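Washing sofa covers at home, or pay for cleaning?

fennel_row
Monday, January 31, 2022
We've had a grey Plesero sofa for two years and the seat is starting to look tired. The label says dry clean only. The cleaner in Jostitdale wants 199 for the lot, cushions included. Has anyone put covers like these through a normal machine?

mudlark12
I did mine at 30 with a wool liquid and no spin. Came out fine, but getting them back on took most of an evening. Zip them up before they go in.

Obadiah_K
Don't. If the label says dry clean it's usually the backing that shrinks, and then the zip won't close. I lost a set of Hirvonen covers that way and they don't sell spares any more.

mudlark12
Mine had the same label. Makers put it on everything to cover themselves.

Obadiah_K
Some do. Would you bet a sofa on it?

tansy.w
Are yours removable at all? On a lot of these the seat is fixed and only the back cushions unzip. Can you post a picture of the weave?

fennel_row
Back ones unzip, seat I'm not sure about. It's a fine weave.

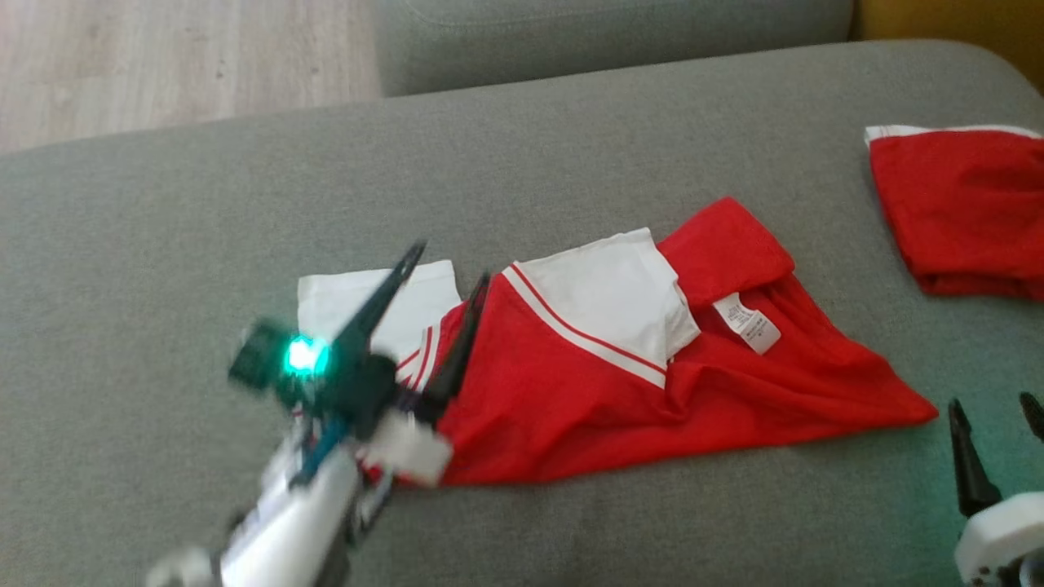
What I'd try first

tansy.w
Going by that I wouldn't machine wash it. My order would be:
1. Hoover with the brush end, both directions.
2. Test Drarkia foam on the underside of a cushion and leave it 12 hours.
3. Do a whole panel at a time, never just the mark, or you get a ring.
4. Dry with the windows open, no heater.

mudlark12
Foam left mine stiff. I'd still go with the machine for anything with a zip.

fennel_row
Thanks all. I'll do the foam test in February when I've got a week off. A can is 8 in town so not much lost if it's no good.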